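Home | News | Interviews | Workshop Notes | Contact

When the simulator is right and the cell is wrong

In October the automation team at Zarnow had a near miss in its packing cell in Curncombe. An arm that should stop above a block did not stop, and it pushed a full stack over the fence line. Kalliopi Nikolaidis, who leads the team, agreed to speak with us about it. When we met, her screen showed the simulated blocks which she and her colleagues use to study the fault.
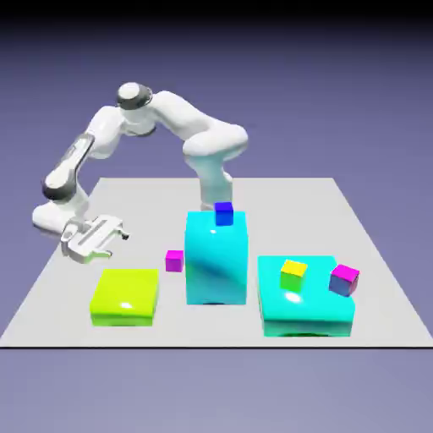
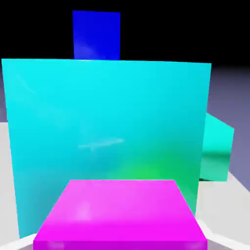 Two views from the simulated block task at Zarnow. The tall cyan block is in both.

"We had run the task 2557 times in simulation," she told me. "After such a number you become calm, and this is a dangerous feeling."

The fault itself was small. In the real cell, the height of each block comes from a table which the operators can edit. One evening the low platform was exchanged for a taller one, and the table was not saved. The planner still believed that the way was free at the old height. The gripper went down to the side of the tall block and touched it at full travel speed.

I asked why the force limit did not stop the arm. Nikolaidis was silent for a moment before she answered. "The limit was there, but somebody had raised it during a test with heavier parts. It should be put back after the test. It stayed raised for 13 days."

The person who raised it was Harsh Garg, and he asked that his name is printed. "I wrote it on a paper next to the keyboard," he said. "The paper went under another paper. I do not have a better explanation."

No person was inside the fence. One block landed outside, in the walkway which the day shift uses to reach the lockers. It was ten minutes before six in the morning, and the shift begins at six. Florin Vasiliu, the night operator, pressed the stop button and then, he told me, sat down on the floor.

The cell stood still for 48 hours. In this time the team built the same error into the simulation on purpose: they gave the planner wrong heights and watched what the arm did. Garg says that the first results were uncomfortable to look at. With a wrong height the planner made contact again and again, and it reported success in most cases, as it only checked where the gripper should be.

Now the planner must compare the table with a measurement before each cycle, and if the difference is more than 5 millimetres the arm does not move. The force limit returns to its normal value at every restart. To raise it, two people must sign.

Vasiliu would like one more change. "The fence is too low on the locker side," he said. "I said it before October also." Nikolaidis confirmed that a higher panel is ordered -- it was not yet delivered when I visited.

Related
Grimshaw line restarts after sensor recall
Ancombe: who checks the light curtain?
Reading a stop log, part two

Contact the editors | Copyright Workshop Notes | Back to top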